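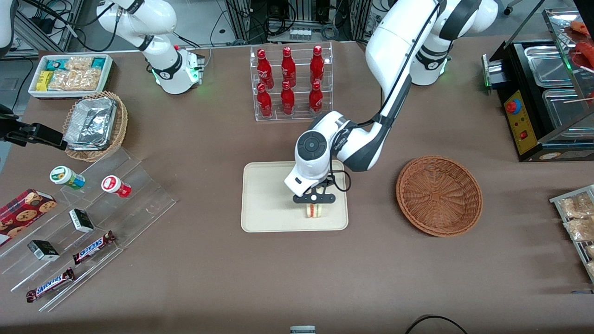
답사 여행 안내서 현장 조사원 및 경로 검증 참가자 모집

1. 모집 개요
여행 안내서 발행사 Finaston은 산간 사찰과 석굴 유적을 다루는 답사 안내서 개정판의 현장 조사원과 경로 검증 참가자를 모집한다. 개정 대상은 Plirnen 총서 중 대중교통 종점 이후 구간을 포함하는 권역편이며, 초판의 교통편, 도보 소요 시간, 입장 절차, 숙박 정보를 전면 재조사한다. 초판 수록 항목은 3,441건이다. 이 가운데 주소 체계가 바뀌었거나 노선이 폐지된 항목을 우선 조사한다.

2. 모집 부문
가. 현장 조사원
계약직. 배정 권역에 체류하면서 항목별 조사표를 작성한다. 조사 권역은 69개 구역으로 나누며, 한 구역에는 조사원을 중복 배정하지 않는다.
나. 경로 검증 참가자
비상근. 조사원이 작성한 경로 설명만 가지고 출발지에서 목적지까지 이동한 뒤 이탈 지점과 표현 오류를 보고한다. 해당 권역을 방문한 경험이 없어야 한다.

3. 현장 조사원의 업무
- 철도역, 버스 터미널, 지선 버스 종점의 위치 확인 및 현지 표기 수집
- 배차 간격과 막차 시각 기록(게시 시각표와 실제 운행을 구분하여 기재)
- 종점에서 유적 입구까지의 도보 경로 측정. 왕복을 각각 기록하며 평균값으로 대체하지 않는다.
- 입장료, 휴관일, 촬영 제한, 신분증 확인 여부 조사
- 택시 및 대절 차량의 대기 조건과 요금 산정 방식 조사
- 현지어 지명의 로마자 표기와 한글 표기 대조
- 일별 조사표 제출. 누락 칸은 공란으로 두지 않고 사유 부호를 기입한다.

4. 경로 검증 참가자의 업무
검증 1회는 숙소 출발부터 숙소 복귀까지로 한다. 이동 중 지도 애플리케이션으로 경로를 검색할 수 없으며, 길을 벗어난 것을 인지한 시점에 위치와 시각을 기록한다. 현지인에게 길을 물은 경우 질문과 답변을 요지로 적는다. 안전상 필요한 경우 제한은 즉시 해제되고, 해당 회차는 중단으로 처리하되 참가비는 전액 지급한다.

5. 지원 자격
현장 조사원
- 중국어 또는 베트남어로 교통편 문의와 숙박 예약이 가능한 자
- 하루 도보 이동과 계단 구간이 포함된 일정을 수행할 수 있는 자
- GPS 기록 파일의 저장, 분할, 좌표 보정이 가능한 자
- 유효한 여권 소지자(조사 종료일 기준 잔여 기간 6개월 이상)
경로 검증 참가자
- 만 19세 이상으로 한국어 설명문을 읽고 서면 보고가 가능한 자
- 외국어 능력은 요구하지 않음
우대 사항: 여행서 교열 경력, 문화재 안내 경력, 현지 운전이 가능한 면허 소지

6. 근무 조건
조사 기간은 9월 한 달이며, 권역에 따라 이동일이 앞뒤로 추가된다. 왕복 항공권, 현지 교통비, 숙박비, 여행자 보험료는 Finaston이 부담한다. 식비는 일당에 포함하여 정액 지급한다. 현금 결제만 가능한 구간의 비용은 수기 영수증으로 정산할 수 있다. 조사 장비는 Brivach 지사에서 출국 전에 수령하고 귀국 후 반납한다. 휴식일은 연속 조사일 6일마다 하루를 배정하며 다른 날로 이월할 수 없다.

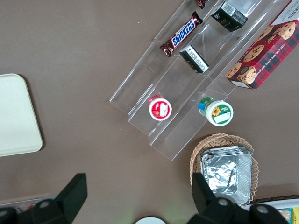

Gwilym Mostyn은 초판 조사 때 가장 시간이 걸린 작업이 도보 측정보다 버스 종점의 이름을 확정하는 일이었다고 전했다. 정류장 표지, 차내 방송, 기사가 부르는 이름이 서로 다른 곳이 많으니 세 가지를 모두 적어 오고, 어느 것이 맞는지는 현장에서 판단하지 말라는 것이 그의 당부이다. 막차 시각은 기사에게 직접 확인하고 확인한 날짜를 함께 쓰라고도 했다.

위 내용은 이번 조사표에 반영되어 있다. 종점 명칭란은 표지, 방송, 구두 명칭의 3칸으로 구성되며 최종 표기는 편집부에서 정한다.

7. 제출 서류
- 지원서(부문 명시, 희망 권역 2개까지 기재)
- 경력 기술서(현장 조사원에 한함)
- 경로 설명문 1편. 본인이 잘 아는 장소를 골라 가장 가까운 역이나 정류장에서 입구까지의 경로를 작성한다. 지도, 사진, 약도는 첨부하지 않는다. 현장 조사원 지원자만 제출한다.
- 여권 인적 사항 면 사본(합격 후 제출)

8. 전형 절차
서류 심사, 실기, 면담 순으로 진행한다. 실기는 제시된 노선도와 시각표를 바탕으로 당일 왕복 일정을 작성하는 방식이다. 면담은 조사 책임자 Hagos Abdella가 담당하며 화상으로도 응할 수 있다. 경로 검증 참가자는 서류 심사와 전화 면담만 실시한다.

9. 접수
접수 마감은 2016년 5월 7일이며 도착분까지 유효하다. 우편 접수는 Finaston 편집부 답사 안내서 담당 앞으로 하고, 봉투 겉면에 지원 부문을 적는다. 제출한 서류는 반환하지 않으며 전형 종료 후 폐기한다. 배정 권역은 합격자에게 개별 통지하고, 통지 후의 권역 변경은 비자 발급이 거절된 경우에만 허용한다.

10. 기타
조사 결과물의 저작권은 Finaston에 귀속된다. 조사원 성명은 개정판 판권면에 표기하며, 원하지 않는 경우 계약 시 서면으로 알린다. 조사 중 유적 관리 주체나 숙박업소로부터 요금 면제, 식사, 물품을 제공받을 수 없다. 부득이하게 제공받은 경우 당일 조사표의 비고란에 기재한다.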